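Zoltent wooden board

I've been selling the Zoltent for 2 years now and it's still the one I'd keep for myself! It's a plain rectangular board in light, honey-coloured wood, made up in strips so you get a bit of grain and the odd seam. Big enough for a bottle and a bowl with space to spare - and mine gets used on the floor as often as on the worktop. 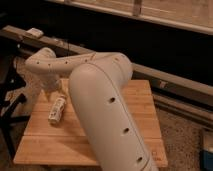
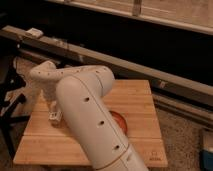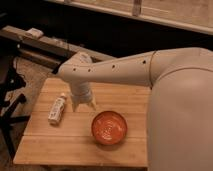 Care and ordering

Wipe it with a damp cloth, dry it straight away and stand it on its edge. A drop of Nudum oil every May keeps mine happy. Please don't put it in the dishwasher (I've tried).

Item 2962, 70 in stock on 1st February. Posted from Skindport.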